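Thu 7 May, bench notes, continued from the loose sheets

Reread the Carnel results before starting, which was a mistake, because it put me in a bad mood for the whole morning. The claim we are supposed to be building on is that policies trained on two-handed gripper demonstrations of clear plastic do as well as policies trained on opaque boxes, provided you have enough demonstrations. "Enough" in their write-up is 500. We have 200 clean ones and the gap between clear and opaque has not moved since February. I plotted it again with the last batch added. Flat. Dionysis says wait for the next batch. I have been waiting for the next batch for a while now.

Things I don't believe, in the order I would like to test them.

The success criterion. Our score sheet says success if the container is held by both grippers and released at the target with the base flat. The word "held" is doing a lot of work there. A container wedged at an angle between two fingers can look held right up to the release. On the opaque boxes I can tell from the wrist view whether the finger is on the wall or on the lip. On the clear ones I often can't, and I am the one doing the scoring. So part of the gap, or part of the missing gap in the Carnel numbers, could be scoring and have nothing to do with the policy.

The second gripper. Everyone assumes the second hand helps. It helps the person. I am not convinced it helps the model, which has to learn the timing of two hands from views that each see the other gripper only part of the time. In the one-handed set the failures are boring and all alike: it closes too high. In the two-handed set the failures are spread all over and I can't sort them into anything useful.

Reflections. This is the explanation Polyxeni likes and it may well be right, but it gets used for everything. If the policy misses left, it was the lights. If it misses right, it was the lights. An explanation that covers both wants a test of its own, and we haven't run one. Cheap version: same container, same start poses, ceiling strips off on our side, blinds as they are. Compare with strips on. Nothing else changed. I have asked for this twice and will now just do it.

Worked at the long table from the middle of the morning on rim grasps, two-handed, container tipped on purpose so that the demonstrations include some bad starts. The Durnex filter throws away any demonstration whose start pose is too far from the average, and I suspect it has been throwing away exactly the ones we need. It is a default setting. I went through the config history and could not find a commit where anybody chose it.

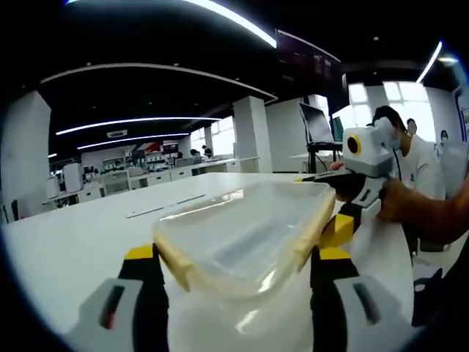 Heidrun Sutter thinks I have the filter backward, and that a tilted start teaches the model to expect a tilted start, so you end up with a policy that pokes at a perfectly flat container looking for an angle. She would keep the filter on and fix the scoring first. She also said that if I change both in the same week she will not read the results.

Fair on the last point. On the first I am less sure. Her evidence is from the Fukgate runs, and those used one gripper and a lid that stayed on. A rim with some give in it is a different problem. Squeeze too hard and the wall moves under you, and then the width the gripper reports is not the width of the container any more. I checked this on the bench with a spare: closed to the usual setpoint, the reading kept creeping after contact. Opaque boxes of the same size don't do it, they are stiffer. So here is another difference between our clear and opaque sets that has nothing to do with being able to see through them. We have been calling it the transparency gap for months. It could as easily be a stiffness gap, and our data can't tell the two apart.

That bothers me more than anything else on this page. The fix is simple and tedious: paint or tape a few of the clear containers on the outside so they are opaque and still soft. Three conditions then, clear soft, covered soft, opaque stiff. If covered soft scores like clear soft, the whole reflections story is in trouble. Evdokia has matte tape. Keep the tape off the rim or we change the friction too.

Side note on demonstration 904, which keeps getting passed around as the good one. I watched it again at quarter speed. The left finger touches first, the container shifts, and the right hand follows it. A nice recovery by a skilled person. I would not call it evidence of anything about the method. Please stop putting it in slides.

Also the timestamps between the two grippers. Stamatia found an offset of 6 frames on one of the older sessions and corrected it, but only on that session. No idea if the others are clean. I looked at two at random and they seemed okay, which is not a check. Ask her for the script.

Order of work, so that Heidrun will read it:

Scoring first. Two scorers, separately, same clips, without knowing which model. Antoniadis has offered to be the second. Write down the disagreements before talking about them.

Then the tape test, filter left on.

Then lights.

Filter last, and only if the first three leave anything to explain.

Left the tipped-start demonstrations in their own folder, not merged. Do not train on them yet. Dionysis, that means you.

Right gripper trigger is sticking again near full close. Cleaned it, no better. Need to look at the spring before tomorrow.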